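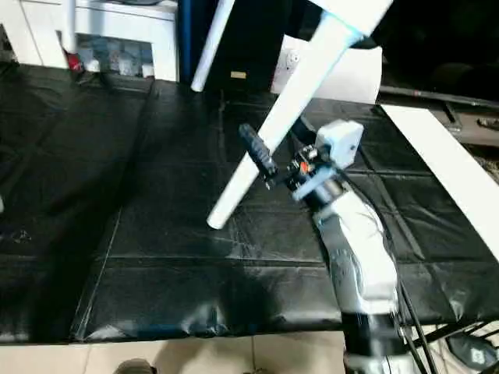
Week three with the Koyama arm on hire from Drestetum. A few people asked what I made of it so I'll put it all in one thread.

First the hire itself. 635 a month, two months minimum, delivery to Fendeldale included. Deposit is 441 and comes back when the arm does. They quoted in one email and the paperwork was two pages.

It came in one crate with the gripper already fitted. The power unit was in a separate box underneath the packing and I nearly threw that out. Check before you flatten the cardboard.

Setup took me an afternoon. The manual is fine up to the part on tool offsets, then it sends you to an appendix that isn't in the printed copy. It is in the PDF. Page 35.

What I'm using it for: holding and moving long tubes. We do a lot of them at Clomham and they're awkward. Light, but the far end swings about when you turn.

Gripping a tube near the middle is easy. Gripping it near one end is where you find out how much the wrist sags. On slow moves I can live with it. On the fast setting the tip wobbles for a second or two after the arm stops.

Drestetum's answer was to lower the acceleration and leave the top speed alone. Did that. Better. Cycle is a bit longer and I don't mind.

Cover your table. I use black plastic sheeting, the sort sold for decorating. The shiny kind throws reflections, so if you plan to add vision later get a matt one.

Cables. The two down the side of the arm are left to hang and there are no clips supplied. I've ordered some. For this money I think they should be in the crate.

Support has been good. I rang twice and got Léonie Lecomte both times. She knew the fault code without looking it up and sent the missing appendix while we were talking.

The fault, for anyone searching: arm stops mid-move, light goes amber, restart clears it, then it does it again. Mine was the payload figure left at the default. Put your real weight in, gripper included.

Ran 200 pick and place moves yesterday with the new settings. Three drops, all from the same end of the rack, so I think my rack is out and the arm is fine. Will shim it and run them again.

Njål Solberg asked if I'd buy one. Not at the list price. I'd hire again for a job like this, and I'm keeping it until the end of July.

Next thing to try is softer pads on the gripper. The standard ones slip a little on smooth tube. Will add to this when they turn up.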